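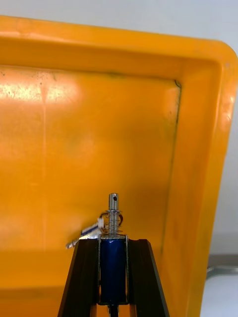
Corkach Walking Tours Opens Its Kurkanska Valley Trek to Solo Travellers

Oct 1, 2023

Hi, I'm Siham Alaoui, and I've got some news I've been itching to share! Starting next July, my little company, Corkach, will run guided treks through the Kurkanska Valley for people travelling on their own. No partner, no group of mates, no extra single fee.

I walked the valley for the first time 16 years ago, by myself, and spent 2 days in the village of Tuvetti trying to find anyone who'd split the cost of a guide with me (a very patient pair of cyclists said yes in the end). I still get emails from travellers stuck in the same spot, so we've finally built a trip for them.

The trek takes 7 days and starts at the Abdel Hamid guesthouse in Tuvetti, where the bread alone is worth the bus ride. From there we follow the river up through the cedar forest, sleep in family homes along the way and cross the pass at 1597 metres. The colours up there at sunrise are unreal!

My co-guide Taha Soliman grew up in the valley and will lead the birding mornings. "I like walking with people who came alone," he told me. "They ask more questions and they get up earlier."
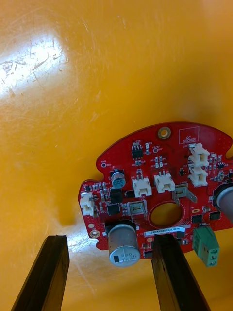
Do I need trekking experience to join?

A decent level of everyday fitness will do. If you can walk for most of a day with a light pack and a long lunch stop, you'll be fine, and we carry the heavy bags by mule.

Bookings are open now through the Corkach office in Tuvetti. Travel writers who'd like to come along are welcome to get in touch with me there, and I'll put the kettle on.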